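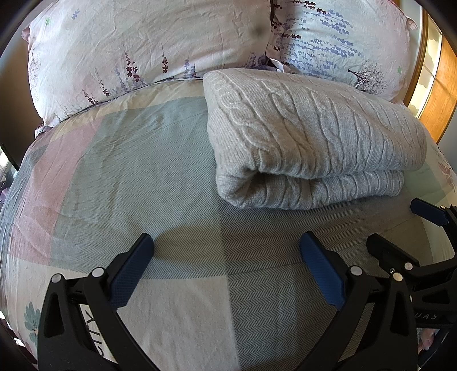
Programs > Youth and Schools > Grant Reports > Bimstead Fund

Print this page | E-mail this page

Home Tasks Robotics Club, Weldale High School
Progress report to the Bimstead Fund, second half of the school year

Dear friends at the Fund,

It has been a busy few months in the Weldale shop, and I am very glad to have so much to tell you. When I last wrote we had the parts on order and a good deal of hope. We now have 15 students coming regularly (two of them ride the late bus all the way from Inskip, bless them) and a steady stream of recordings.

As you may remember, the students chose bed making and linen folding as their task for the Noltgate contest. I will admit I tried to steer them toward stacking cups. They wanted something from a real house, and they argued for it so well that I gave in, and I have enjoyed it more than anything we have done before. Cloth is hard. A duvet never lies the same way twice, and a thick knit blanket behaves quite differently from a pillowcase, so the students have had to think about where to take hold and how far to lift before the whole thing slides off the other side.

We work with hand-held grippers, one for each hand, and the students do the task themselves while the camera records. So far they have 2859 recordings saved, of which 114 have been set aside for testing and will stay out of the training set. The two older students who run the sorting are strict about this - stricter than I would be - and they send back anything where the grip was out of view.

The money went mostly where we said it would. We spent around $400 on replacement grip pads and fasteners, a bit more than planned, as the first pads wore smooth quickly. The storage drives came in under budget and made up the difference. Receipts are with the school office and I can send copies whenever you like.

Not everything is on schedule. The first trained model can find the edge of a folded blanket fairly well, but it gets muddled on patterned bedding, and we lost most of a month to a labeling mistake that had to be fixed by hand. The students took turns at it over pizza and were remarkably good-humored.

Between now and August we plan to record on more kinds of bedding, retrain, and hold a practice run for families. You would be most welcome to come. We meet at 3:30 p.m., and somebody will be glad to hand you a pair of grippers and let you try a pillowcase.

With warm thanks,
The club advisor, Weldale High School

2 comments | 6 shares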